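Waxing an old tabletop, quick version

Updated 7/26/26

Did this again in May on the kitchen table, so writing it down before I forget. Wood only, not veneer.

What you need: paste wax (I use Wurnero, any plain one is fine), 3 cotton rags, fine sandpaper, dish soap.

Wipe down with soapy water. Barely damp. Then a dry rag, then leave it alone overnight. Don't rush teh drying.

Sand lightly, with the grain. Always with the grain. Dust off, check from a low angle for scratches.

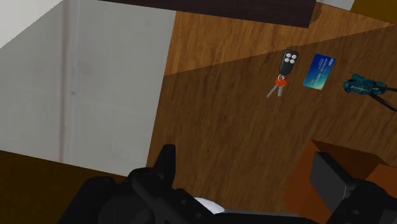
Wax goes on thin. Thinner than that. Small circles first, then long strokes along the grain. Wait 20 minutes till it hazes over, buff hard with a clean rag. Second coat next day, same thing.

Sticky after an hour? Too much wax. Rub with a little mineral spirits and buff agian.

Dark rings won't come out with wax, needs oxalic acid, seperate page coming.

Spread used rags flat outside to dry, no balling them up. Coasters for the first week. Redo once a year, twice if you have kids.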